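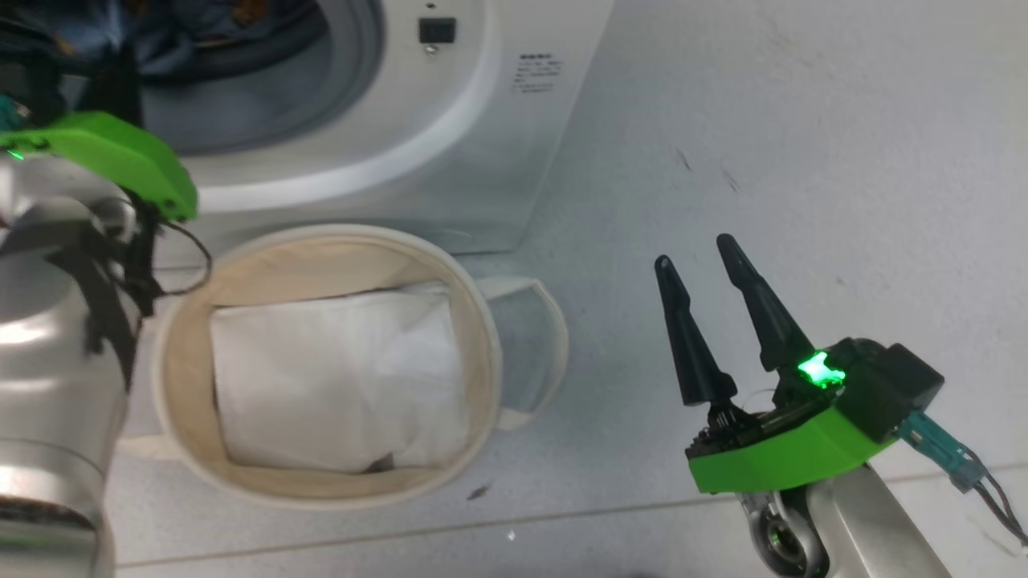 3.2 Loads, water use and household routine

The water diaries were kept by households in two settlements, Kadimthorpe and Unstead, both served by the same pumping station but billed under different tariffs. Kadimthorpe households pay a flat charge each quarter. Unstead households have had meters since the network was rebuilt and pay by volume above a small free allowance. The diary asked for the time of each wash, the program chosen, how full the drum was, and whether anything was washed by hand on the same day. Diary sheets were collected every two weeks and entered by the second author.

In total 3192 washes were recorded. We dropped entries with no program listed and entries where the start time was later than the end time, which left 3000 for analysis. Most of the dropped entries came from the first sheets, before the wording of the program question was changed. The earlier wording asked for the "setting," and many people wrote down the temperature only.

Drum fill was reported on a four-point scale: a few items, half, nearly full, full. We did not ask people to weigh their laundry. In the pilot, run by Mwanahawa Mutiso in February, weighing put people off and several households stopped filling in the diary. Self-reported fill is a rough measure, and people differ in what they call full. Denim and towels take up a lot of room for their number, while shirts pack down easily, so the same word can cover quite different loads. Figure 4 shows a front-loading machine with clothes in the drum.

Figure 4. Front-loading washing machine with clothing in the drum.

Metered households reported full or nearly full loads more often than flat-charge households. The gap was clear for cotton programs and small for short programs. We had expected the short programs to show the larger gap, as they are the ones people told us they used for one or two things needed the next morning. In the interviews, Unstead respondents said they still ran these small washes but tried to keep them to school clothes and work uniforms. Kadimthorpe respondents gave a wider range of reasons, including sorting by color, keeping one person's clothes apart from another's, and wanting the laundry basket empty before guests came.

Hand washing was more common than the earlier survey by Bucur and Mutiso suggested. That survey asked about "usual" practice and gave the respondent one choice. The diary picked up mixed days, when a machine load was run and a few items were done in the sink as well. Mixed days were most frequent in homes with children under school age. They also rose in both settlements during the week the Simiyu main was shut for repair, when pressure was low in the afternoons and several households moved their machine washes to late evening.

Water volumes were estimated from the program and the model of machine, using the figures in the owner's manual. Where the manual could not be found we used the average for machines of the same capacity. This was the case for around 50 households, mostly those who had bought their machine used or had it with the rental. The estimates do not allow for extra rinses unless the diary mentioned one - and few did, although in the interviews many people said they rinsed twice as a matter of habit. Our volumes are therefore likely to be low for both settlements. We have no reason to think the error is larger in one than in the other.

A subset of homes in Unstead also had a Wodness logger on the supply pipe. Logger data were used only to check start times. Diary and logger times agreed well in the mornings and less well after dark, when people tended to fill in the sheet the next day from memory. Sebastian Bucur compared the two sets by hand and corrected the diary time where the logger showed a single clear draw within an hour of the entry. Where there were two or more draws in that hour, the diary time was left as written.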